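Every writer I know has a table, a corner or half a closet where the book business happens, and mine has been a mess since the first box of paperbacks arrived. I mail signed copies myself (three titles now, with a fourth in edits), so this month I'm sharing the household tricks that keep paper, ink and tape from taking over the place. Some of these I learned the hard way!

## Storing your author copies

Lay paperbacks flat, spines alternating left and right, so the stack stays level. Keep stacks short enough to lift in one go. I once piled a whole delivery into a single tower beside the radiator, and the bottom copies curled like potato chips. An inside wall is much kinder to paper than an outside one, and a shelf is better than the floor.

If a cover does curl, put the book under a heavy dictionary with a sheet of plain paper on each side and leave it for a week. It works more often than you'd think.

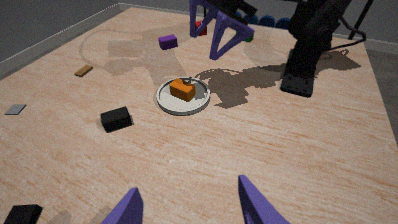 Damp is the other thing to watch for. Those little packets that come in shoe boxes are great for this, so save them and tuck a couple into each carton. Swap them out in June when the air gets sticky. And write the title on two sides of the carton, never the top, or you'll be shifting boxes every time somebody orders the old one.

## The signing session

Uncap the pen and let it warm up on scrap paper first. Glossy title pages smear, so I slip a square of blotting paper in before I close the cover, then leave the book alone until after supper. A fine permanent marker is good on coated stock, and a plain gel pen is lovely on the creamy, rougher kind.

Practice the reader's name on a sticky note before you touch the book. I have a very nice copy dedicated to "Kathrine" that will never leave my house.
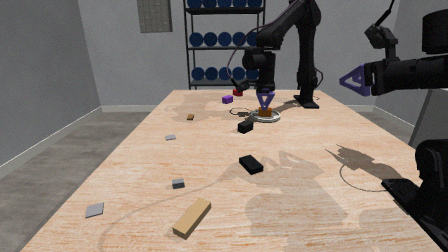 For smudges on a matte cover, try a white vinyl eraser with hardly any pressure. Price stickers come off with a hair dryer on low: warm the sticker, lift a corner, and peel slowly back over itself. If there's gum left behind, dab it with the sticky side of the label you just pulled off.

## Packing for the mail

I fold one long strip of kraft paper around the book, then a stiff cardboard wrap, then the mailer. Corners are what get crushed, so leave a finger's width of cardboard sticking out past each end. I buy the Casico mailers in boxes of 300 and that box lasts me ages.

Keep your tape gun, scale and labels in one dishpan. When an order comes in, the pan comes out, and when you're done it all goes back under the desk. 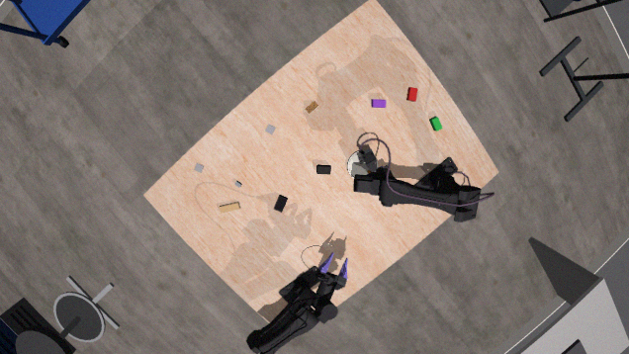 Rizk wrote in to say that a dish rack makes a terrific holding spot for packed orders, with each mailer standing in its own slot, address facing out. Also, fold the order slip over the front cover so you can't seal up the wrong title.

I tried the dish rack and I'm sold! Mine cost next to nothing at a yard sale and it holds a full launch-week batch if I double up the thin ones.

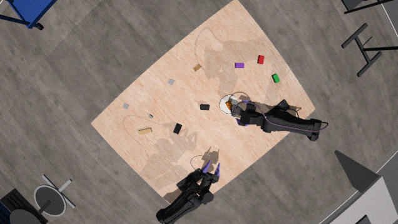 ## Paper drafts and notebooks

Old drafts eat space faster than anything. I keep the marked-up copy of each book and recycle the rest, or cut the blank backs into quarters for grocery lists. Binder clips rust onto pages over time, so anything headed for long storage gets a strip of plain paper under the clip, or a cotton ribbon tied around it.

Date the spine of every notebook with masking tape. Ink stays readable on it for years and it peels off clean.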